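4. How ribs travel over a rounded form

4.1 Why we look at the lines

A ribbed knit lying flat on a table is a very tidy thing. The ribs run from one edge to the other, the gaps between them are even, and anyone with a ruler can say how far apart they are. Put the same piece over a shoulder, a knee or the back of a hand and it becomes far more interesting! The lines lean, bend, crowd together on one side and open out on the other, and in doing so they draw a map of where the cloth is being pulled. Knitters have read that map by eye for a very long time. We wanted to know how much of it could be written down.

Section 3 dealt with flat pieces. In what follows we take the same cloths and put them over curved shapes, and we ask three questions of each one. Which way do the ribs lean when the cloth is wrapped at a slant? Where does the spacing between ribs change most? And does the surface behind or beneath the cloth make any difference to how well a person can see all this? The last question began as a side issue and grew into the part of the work we enjoyed most.

4.2 The cloths

All the pieces were knitted by Sibel Güneş at the Setell workshop on one hand-operated flat machine, using wool from Wondlow spun to a fine count. We asked for 200 pieces and divided them into four groups by rib structure: one-by-one, two-by-two, two-by-one, and a very narrow rib that Güneş calls her "sock rib", although she has never to our knowledge used it for socks. Half of each group was left undyed. The other half went to Altıntaş to be dyed, in a single batch so that the shade would not wander from piece to piece.

The colour question needs a little space. Pale knits are easy to photograph and easy to measure, and most of the earlier work we have read uses them for that reason. Winter clothing, though, is very often dark. Charcoal, navy and black are what people wear over their hands and arms for half the year, and a method which only copes with cream wool seemed to us of limited use. Dark wool hides its own structure. The hollow between two ribs is dark, but so is the rib, and under a weak lamp the whole surface can close up into one soft shape. We were told more than once to leave the dark pieces out. We are delighted that we kept them in, as they taught us more than the pale ones did.

Every piece was washed once, dried flat and left for a night before use. Pieces that had curled at the edges were damped and dried again. We did not iron anything, as pressing flattens the rib and it never quite springs back.

4.3 Wrapping

There are two natural ways to cover a rounded form with a piece of ribbing. The first is to pull it on like a cuff, with the ribs running along the length. The second is to wrap it round, and once cloth is wrapped the ribs almost always end up on a slant. Defne Yazıcı did all the wrapping for both conditions. She worked without pins, easing the cloth over the widest part first and then drawing it in where the form narrows.

We tried for a while to prescribe an exact angle for the wrapped condition. It was a mistake. A knit has its own opinion about where it wants to lie, and forcing it to a marked line produced small puckers that spoiled the reading for a good distance on either side. In the end Yazıcı was asked simply to wrap each piece until it lay smooth, and the angle was recorded afterwards. The spread of angles was wider than we would have liked, but the cloth looked like cloth again.

Figure 4 gives a good idea of the kind of surface we mean. The knit is dark and its ribs are narrow, and the eye can still pick up their direction straight away. On a wrapped palm and back the ribs swing into long curved diagonals, each one keeping company with its neighbour. It is a lovely thing to look at closely, and we have found that people who see it for the first time tend to reach out and follow a rib with a fingertip.

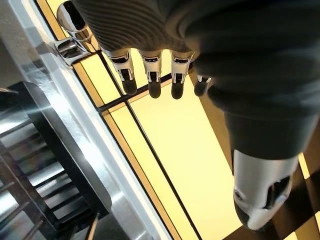
Figure 4. Fine ribs in a dark charcoal knit, curving diagonally over a robotic hand above a bright panel.

Two features of a wrapped surface deserve attention. One is that neighbouring ribs stay close to parallel even where both are bending. The cloth gives way as a family of lines, and a sharp change of direction in a single rib is rare unless a stitch has been dropped or snagged. The other is the long run of fabric leading away from the wrapped area. When a broad sleeve narrows, the width has to go somewhere. In a plain knit it goes into folds. In a rib, a good part of it can go into the hollows, which close up like a fan, and for this reason a ribbed sleeve can look neat over a much greater change in width than a plain one.

4.4 Reading the surface

Each wrapped piece was read by eye at set points, with the reader laying a thin strip of marked card along the ribs. A reading consisted of the lean of the rib and the distance across five ribs, taken at right angles to them. Kadir Kahraman and Ailbhe Lenihan read separately and did not see each other's sheets until a whole group was finished. Between them they made 828 readings that were clear enough to use. Those they could not agree on were set aside and are discussed in Section 6, where they turn out to be some of the most informative of the lot.

Our tool was deliberately humble. Marked card costs next to nothing, bends with the surface, and can be cut afresh when it gets fluffy. Kahraman made ours from the backs of old pattern envelopes. We would love to see other groups try it, and would only suggest that the marks be made in white pencil for dark cloths and in ordinary pencil for pale ones.

The readings from the cuffed condition were, as expected, calm. Ribs pulled on lengthwise spread over the widest part of a form and came back together past it, and there was little else to say. The wrapped condition was much richer. The lean was greatest where the form curved most strongly, and it fell away smoothly on both sides. Spacing behaved less simply. We had supposed that ribs would be furthest apart at the top of the curve, where the stretch feels strongest under the hand. In 128 of the wrapped readings the widest spacing was found a little to one side, on the part of the form that the cloth had been drawn across last. Yazıcı was not surprised in the least. In her account the last pull is the one the cloth remembers, and we have not found a better way of putting it.

4.5 A bright surface underneath

Lighting was the happy discovery of this part of the work. We began with an ordinary desk lamp placed to one side, which throws each rib into relief and is the usual advice for looking at texture. It works very well on pale wool. On charcoal wool it works only on the side facing the lamp, and the far side sinks into gloom.

Cengiz Türkmen suggested that we try a lit surface below the form, and brought in a Ralow tracing panel he uses for copying patterns. The effect on the outline was immediate. Against a bright ground the edge of a dark knit becomes crisp, and the tiny bumps where each rib meets the outline can be followed one after another. That gave us a second way of finding the spacing, independent of the card. The upper surface still needs some light from above, so the best arrangement was the panel below and a soft, wide lamp overhead, with no strong source from the side.

There is a limit to how bright the panel should be. Turned fully up, it makes the eye adjust to the glare and the knit above it loses detail. Türkmen settled on a level at which both readers could look from the panel to the cloth and back without blinking, and this was marked on the dial and left alone. A group with better equipment might prefer to measure it. Ours was a matter of comfort, and both readers were happy with it throughout.

We also noticed something that we had not set out to study. With a bright surface underneath, loose fibres stand out wonderfully along the lower edge of a piece. The halo of fuzz was thicker on the dyed pieces than on the undyed ones from the same group, and thicker again on pieces that had been handled a lot. It would make a charming small study of wear in its own right, and Güneş has already put aside a few pieces for it.

4.6 Weight and drape

A short note on weight, as it affects anyone who wishes to repeat the work. Our heaviest dyed piece, a long two-by-two sleeve, came to 300 grams, and at that weight the cloth begins to pull itself downwards wherever it hangs free. The ribs then lengthen and close up below the wrapped part in a way that has nothing to do with the form underneath. We first mistook this for an effect of the narrowing and were very pleased with ourselves for an afternoon. Lenihan spotted the difference by lifting the free end of the sleeve on her palm, whereupon the ribs opened again.

From then on, any length of cloth that hung free was supported while a reading was taken. A folded towel is enough. For the narrow rib the effect was small, since those pieces were both shorter and lighter, but we supported them in the same manner so that all four groups could be set side by side in Section 5.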